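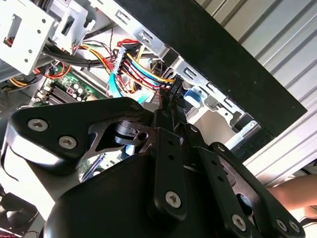 CALL FOR PARTICIPANTS: Desktop teardown and rewiring bench, Jerkgate
Posted June 2020

We need people who can take the side panel off an old desktop tower, look at the yellow, red, black and orange spaghetti inside, and not reach for the cable cutters. If you have read other ads for "refurbishing opportunities," you have probably been told you will be saving the planet and learning to code. I doubt both. You will be unplugging drives and plugging them back in.

Olvera has agreed to pass us 611 retired office desktops. They say most are in working order. I have heard that sentence before, from other donors, and I will believe it when the machines post. The plan is to open each tower, strip out whatever shouldn't leave the building (drives first), test what remains and sort the cases into repair, parts and scrap. My guess is that the scrap pile will be bigger than anyone on the Olvera side expects.

Who is asking

The bench is run by Jastov, a small repair shop in Jerkgate. I'm Gertraud Kaufmann and I run the intake side. Faustino Ponce runs the test side and has the final word on what counts as working. He is stricter than I am.

What you would be doing

Opening cases and disconnecting the power and data leads from the drives. Pulling the drives and tagging them with the case number. Checking the board for damage, missing parts and bad capacitors. Putting the leads back so the next person can find them. Writing all of it down on the intake sheet, in handwriting somebody else can read.

That last one is where people fail. We have had participants with very nice resumes who left sheets saying "looks ok." Looks ok compared to what? If the socket has no processor in it, write that. If a port is loose, write which port.

What we ask for

You should know a SATA data cable from a power lead without looking it up. You should know that connectors with a latch come off by pressing the latch, and that pulling on the wires is how we end up buying new power supplies. Some of the connectors near the drive bays are in a bad spot and you will be working with two fingers and not much light. Thin sheet metal cuts, so bring gloves if you like them. I can't work in them myself.

Certificates: bring them if you want. I have met certified technicians who bent socket pins on day one and a retired bus driver who never damaged a thing. There is a short practical test, 50 minutes on one tower, and that counts for more with us than the paper.
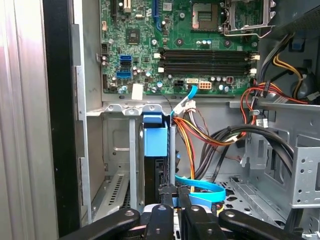 What to look for on the board

For the test we will hand you an open tower and an intake sheet. Start with the obvious: is there a processor, is there memory, are the retention clips whole. Go over the capacitors one at a time. Read the stickers and copy them down exactly, including the parts that mean nothing to you. Do not guess at a fault. "Unknown" is an acceptable answer here and we would like to see more of it.

What you get

A flat payment of $2,000 for the full run, paid in 2 parts, the first at the halfway point. We expect to finish in November. I say "expect" -- the schedule was drawn up by people who don't own a screwdriver. If it runs over, we will talk about money before we ask you to stay, and you are free to say no.

Tools are supplied. Lunch is not. Ustex has offered us its inventory software free for the length of the project, and I remain unconvinced, so for now it's paper sheets.

What you don't get: a guaranteed job afterward, or free computers. Please don't ask Faustino about the free computers.

How to apply

Write to the intake desk at Jastov, Jerkgate, with a few lines about the last machine you opened and what went wrong with it. If nothing went wrong, pick a different machine. No cover letter -- I won't read it. We will answer everyone, though maybe not fast.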